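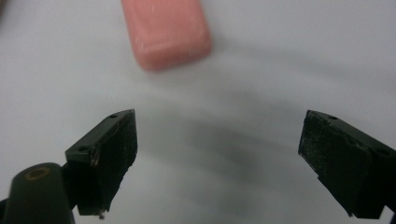

The pink bar and the yellow dish

Jun 26, 2018

I spent part of the weekend clearing out the bathroom cabinet and ended up at the white table with a soap dish. I've meant to write about soap dishes for a while. It's a small subject, but I have gone through a lot of them, and most were bad.

We switched back to bar soap in the winter. The pump bottles had taken over the sink. There was one for hands, one for the shower, one that was nearly empty and had been stored upside down inside a mug, and a refill pouch that leaked onto the shelf. I threw out the pouch, used up the rest, and bought bars. A bar takes up very little room and when it's finished there's nothing to rinse out.

The trouble with a bar is where you put it. My first dish was a flat ceramic one from Kuvham, the housewares store by the old post office. It had a nice glaze and no holes. Water sat in the bottom and the soap sat in the water, and by the end of a week I was scraping paste off with a spoon. I put a folded washcloth under the bar for a few days, then I had a slimy washcloth too. The dish holds keys now.

The second one was a rack with feet. It drained fine, straight onto the counter, so I was wiping the counter every morning. I gave that one to my sister, who has it in the shower where it belongs.

The one I use now is plastic, yellow on top with a white base. It has slots in the bottom of the tray so the water has somewhere to go, and it has a clear lid. I would never have picked yellow. The bathroom is white and gray and I had something plainer in mind, but it was what they had on the shelf and I was tired of looking. I've gotten used to it. You can find it in the morning without your glasses on.

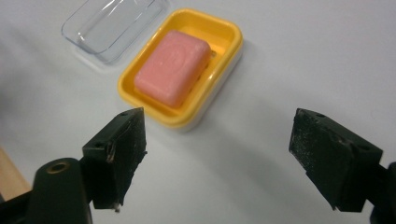 The lid is the part I was unsure about. A closed dish keeps a damp bar damp, and if you put the cover on right after washing your hands you are back to paste. So at home the lid stays off. I leave it in the drawer with the hair ties. When we travel it comes out again, and for that it's very good. In June we drove 466 miles to see Zdislava Kubíček and her new porch, and the soap rode in the side pocket of my bag with the lid on. No mess in the bag. I did dry the bar with a paper towel before I packed it, and I'd recommend doing the same. At her house I set it on the windowsill with the lid off overnight.

A few things I do now, for anyone making the same switch:

I keep two bars going. One is in use and one is sitting out of its wrapper in the linen closet. My grandmother did this and said an aged bar lasts longer. I haven't tested it properly, but the closet smells good.

I empty the base when I clean the sink. If you forget, you get a thin gray puddle under there, and you will notice it only when you tip the whole dish to move it. I learned that over the bath mat.

I wash the dish itself in warm water with an old toothbrush for the slots. Dried soap comes out easily if you soak it first. If you try to pick it out dry with a toothpick, it breaks off in crumbs and falls down inside, and then you're shaking the thing over the sink.

When a bar gets down to a sliver I press it onto the back of the new one while both are wet. It holds most of the time. When it doesn't, the slivers go in a jar under the sink. I had a plan to melt them down into a new bar. Dalibor Holub, from my Thursday class, tried that and said it took 40 minutes of grating and stirring and came out looking like oatmeal. The jar is still under the sink.

As for the soap, I've settled on a plain pink kind and I buy it at Bartoš when I'm there for bread. I tried a fancy one with oats in it, and the oats clogged the slots. I tried a green one that smelled strongly of pine, and my husband asked me to stop. Pink looks cheerful enough against the yellow, a little like something from a kids' bathroom, but we don't have many visitors in there.

The cabinet got done too, more or less. I tossed three dried-out nail polishes and a sunscreen that expired before we moved here. The bottom shelf is mostly empty and I'd like to keep it that way, though I can already see the towels moving in. Next is the drawer next to the stove, where all the rubber bands and takeout chopsticks are. I've been putting that one off since spring.

If you have a dish you like, tell me which one in the comments. I still need one for the kitchen sink, and it should be small enough to fit behind the faucet.

Precious

14 shares · 6 comments

This site uses cookies to remember your preferences. By continuing to read, you agree to their use. OK

© 2018 Precious Manalo · Contact · Back to top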